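Teaching Muva to Sweep: Collecting Demonstrations for a Two-Armed Robot

Project report, summer term
Marcela Čierny, Luuk Hermans, Jasper Koster
Supervisor: Hanneke Van Dijk

Why we picked sweeping

When we had to choose a household task for our project, most groups went for something on a table. Cups, blocks, folding a cloth. We wanted the floor! Sweeping looks easy until you try to write down what your hands are doing. One hand moves a long stick with a brush at the far end, the other has to deal with the dustpan, and the two have to agree with each other the whole time. That made it a lovely problem for learning from demonstration, where a person steers the arms and a program later tries to copy what the person did.

Our robot is called Muva. It has two arms and a camera at head height, and we steer both arms by hand from a pair of smaller leader arms. The recording software, Gresitz, was written by last year's group and we changed it only a little.

How a recording goes

Each recording, or episode, starts with the broom and dustpan in new places and ends when the person steering says stop. We took turns: one steers, one resets the floor, one watches the screen and writes the log. Luuk turned out to be the best at steering and also the quickest to get tired of it, so we swapped every half hour.

We began in June and it took us nearly two weeks to get one episode we were happy with. The broom kept turning in the gripper. If you hold the handle at the very end you get a long reach, but a tiny turn of the wrist swings the brush a long way. If you hold it lower down you have more control and the arm runs out of room. In the end we recorded both kinds of grip and marked them in the log, and I am glad we did, as it gave us something to compare.

We left the room more or less as it was, with the furniture and the cables in view. Hanneke Van Dijk advised us to do this so the program would learn to work in a lived-in room.
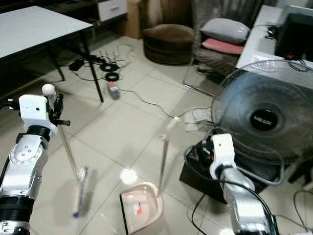 What we ended up with

By the last day we had 3,000 episodes — far more than we dreamed of in June. After checking them all we kept 2,878. The rest were thrown out for dull reasons: the camera had dropped pictures, the log line was missing, or the person steering had stopped too early.

We also kept a separate set of 84 episodes in which the broom slips and is picked up again. These were Jasper's idea. A program that has only ever seen perfect sweeping has no clue what to do after a mistake, and we think these few may be worth more than their number suggests.

First training run

We trained 3 versions of the same model: one on the high grip only, one on the low grip only and one on everything. The low grip version moved most smoothly. The mixed version changed its mind halfway through a stroke now and then, but it was the only one that went back for a dropped broom, and we cheered so loudly that people came in from the corridor.

What we would change

Write the log on a computer from day one. Marcela typed up eleven pages of Luuk's handwriting. We would also put tape marks on the broom handle, so that "high" and "low" mean the same thing to everybody. Next term we hope to try a second room and a heavier broom.

Thanks to Eusebio Salazar for mending the left wrist twice.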